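# How do you clean and store brushes so the ferrule stays tight?

**Annatjie Dlamini** · 18/02/2026

Hi everyone! I took up furniture painting over the winter and I'm completely hooked. So far I've done two bedside cabinets and a blanket box in a soft gray, and I'm about to start on the big one, my grandmother's dresser.

My trouble is brushes. I bought a little set from Garrido in January and one of them already has a wobble where the metal part meets the handle. The bristles are fine, the paint goes on beautifully, but every few strokes I feel the head shift a tiny bit and it's driving me mad. I've been leaving them standing in a jar of water between coats (sometimes overnight, if I'm being truthful) and then giving them a quick rinse under the tap.

So is it the jar? Is there a way to tighten a loose one? And how do you all store yours? I have a shelf, a mug and a drawer, and no system whatsoever. I use water-based paint for everything, plus a water-based varnish on top.

---

**Kane Whitelaw**

It's the jar. Don't leave them in water.

---

**Maxine Brunton**

Oh, welcome to the club, you're going to love doing a dresser! All those drawer fronts!

Kane is right about the jar, but there's more to say. The metal sleeve is called the ferrule, and on most brushes it's crimped onto the handle near the bottom. If the handle is wood, it swells when it sits in water, pushes against the metal, then shrinks back as it dries. Do that enough times and the fit goes slack. You may see the lacquer start to flake right at that spot, and that's a good early warning.

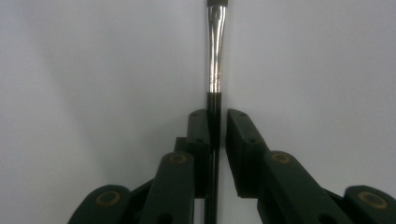
Can I just wrap the brush between coats instead of washing it?

Wrapping works well for a few hours with water-based paint. Scrape the extra paint off on the rim of the can, wrap the bristles snugly in plastic wrap or a damp cloth inside a sandwich bag, and lay the brush flat somewhere cool. For an overnight gap I'd wash it properly, as the paint near the metal dries first and that's the hardest place to get it out of.

My wash at the end of the day goes like this:

1. Wipe as much paint as you can onto newspaper. Keep going until the strokes look faint.
2. Rinse in lukewarm water with the bristles pointing down. Hot water can soften the glue that holds the bristles in.
3. Work a bit of plain dish soap into the bristles with your fingers, all the way up to the metal. Rinse, then do it again.
4. Bend the bristles gently back and forth under the tap. If you still see color coming out, there's paint up inside.
5. Squeeze out the water, shake, and comb the bristles straight. An old wide-tooth comb is perfect, and I've had mine for 6 years.
6. Wipe the metal and the handle with a dry rag. People skip this one!
7. Lay it flat on a towel, or hang it with the bristles down.

Once it's fully dry you can stand it in your mug, bristles up. I wouldn't do that while it's wet, though — the water runs down inside the metal and you're back to the same swelling problem.

For the wobbly one, let it dry out for a couple of days somewhere airy (not on a radiator). If it's still loose, a drop or two of thin waterproof wood glue run in where the metal meets the handle will often hold it. Turn it head-down so the glue stays away from the bristles, wipe off the extra and leave it alone until the next day. I've saved several old favorites this way and I still get a little thrill each time.

For the dresser, keep one brush for paint and a separate one for varnish. A few specks of old paint in a clear coat will break your heart. I write P or V on the end of the handle with a marker.

Please come back and show us the dresser!

---

**Clem Stubbs**

Agree with most of that. I'm less keen on gluing, I usually pinch the bottom edge of the ferrule with pliers, very lightly, going round it a little at a time. Works on a round one. On a flat brush you can squash it out of shape, so practice on something you don't care about.

Storage: I keep mine in a drawer with a strip of corrugated cardboard across it, handles sitting in the grooves. Cost nothing. The cardboard sleeve the brush came in is worth keeping too, it holds the bristles in shape.

Also, sand the dresser before you paint. You didn't ask but I've seen people skip it. I go to 2000 grit on tabletops between varnish coats but for drawer fronts 800 is plenty.

---

**Annatjie Dlamini**

Thank you all so much! The jar has been retired and now holds pencils. The wobbly brush is drying on the windowsill and I'll try Maxine's glue on it first, because it's a flat one and I don't trust myself with pliers. Clem, the cardboard is already in the drawer — what a great trick!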